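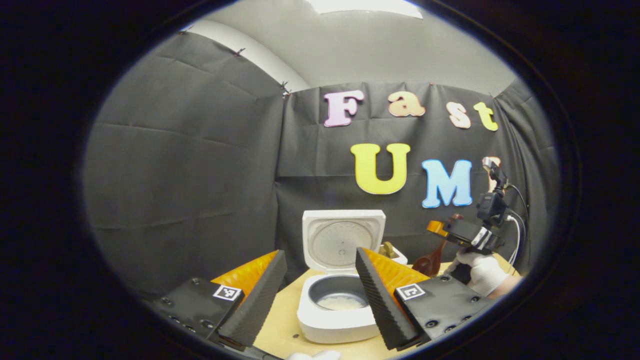 According to Lorraine Inskip, any power adapter whose plug fits the socket will run the device, and the numbers on the label only matter to the manufacturer. She has used one adapter on a router, a desk lamp and a label printer for years without trouble.

The three devices probably share a voltage, a polarity and a modest current draw, and in that case the adapter is suitable for all of them. The plug is no evidence of it. Barrel connectors of the same diameter are sold at 5, 9, 12, 19 and 24 volts, with either polarity. The notes below cover reading the labels, testing an unmarked adapter and storing the collection most households end up with.

Reading the label

Look for the line marked OUTPUT. The INPUT line describes the wall side, and most modern adapters cover 100 to 240 volts there.

Voltage (V). Match the figure printed on the device. A 12 V device gets a 12 V adapter. Too high can destroy the input circuit at once. Too low usually gives a device that restarts, flickers or refuses to turn on, and with motors it can cause overheating.

Current (A or mA). The adapter's figure must be equal to or higher than the device's. A device that needs 1 A will run from a 2 A adapter and draw only what it needs. The reverse overloads the adapter. 1000 mA is 1 A.

Type. A solid line over a dashed line means DC. A wavy line, or the letters AC, means alternating current. Some older modems, doorbells and keyboards need an AC output, and these adapters look the same as the DC kind from the outside.

Polarity. A small drawing shows a dot inside a broken circle, with a plus and a minus at the ends. The dot is the center of the plug. Plus at the dot is center positive, the more common arrangement. Many guitar pedals are center negative. The drawing on the adapter and the drawing on the device must agree.

Plug size

Two dimensions matter: outer diameter and inner diameter. The 5.5 x 2.1 mm and 5.5 x 2.5 mm plugs are the pair most often confused. A 2.5 mm plug slides onto a 2.1 mm pin and makes poor contact, so the device cuts out when the cable is moved. A 2.1 mm plug will not go onto a 2.5 mm pin and should not be forced. If you have no calipers, the smooth shank of a drill bit makes an acceptable gauge for the inner hole. Do this with the adapter unplugged from the wall.

Testing an adapter with no legible label

1. Inspect the case and cord. Discard anything with cracks, a burnt smell, exposed wire or a rattle.
2. Set a multimeter to DC volts, on a range above 24 V.
3. Plug in the adapter. Put the red probe inside the barrel and the black probe on the outside. Do not let the probes touch each other.
4. A positive reading means center positive. A negative reading means center negative.
5. If the reading is close to zero, try AC volts before deciding the adapter is dead.

Heavy older adapters with a transformer inside read high when nothing is connected. A nominal 12 V unit can show 16 V or more. Lightweight switching adapters read close to their rating. The meter does not tell you how much current the unit can supply, so an unmarked adapter should stay off anything you would mind losing.

USB chargers

A USB-C charger and a phone agree on a voltage before it is raised above 5 V, so the matching problem mostly goes away. The wattage still matters. A laptop on a small phone charger will charge slowly or display a warning. The cable has a rating too, and a cable made for 60 W will hold a 100 W charger to 60 W.

Be careful with USB-to-barrel cables that produce 9 or 12 V. Mark these at both ends. Igor Kalinowski lost a baby monitor to one that had been stored with the ordinary 5 V leads, and the two were the same color.

Labeling

Write the device name on the adapter the day it comes out of the box. A strip of white cloth tape around the cord, 4 inches from the plug, stays readable longer than paper. Put the voltage, current and polarity on the same strip:

ROUTER 12V 2A C+
LAMP 9V 1A C+
PEDAL 9V 500mA C-

Put the voltage on the device as well, next to the socket. Do not cover ventilation slots or the rating plate.

Storage

Sort by voltage first and current second. Zip bags in a shoebox are sufficient. Wind cords in loose loops and secure them with a hook-and-loop strip. Cords wrapped tightly around the adapter body fail at the strain relief, where the conductor breaks inside intact insulation.

Keep the box dry and at room temperature. An adapter that has spent the winter in a garage should come indoors and sit for a few hours before it is plugged in.

Disposal

Anything with damaged insulation goes, along with anything that hums loudly, or is too hot to hold after an hour of normal use. Cut the cord off first, with the adapter unplugged, so it does not come back out of the bin. Adapters are accepted with small electronics at most recycling centers. Power banks and anything else containing a battery go in separately, with the terminals taped.

Comments

Urszula Marciniak: My printer says 24 V and the only one in the box is 19 V. Worth a try?

Reply: No. It may power up and then stop when the motor starts. Buy a 24 V unit with the right polarity and at least the current on the plate.

Dimas Subramaniam: Silver paint marker works on black cases if cloth tape won't stick. Let it dry overnight.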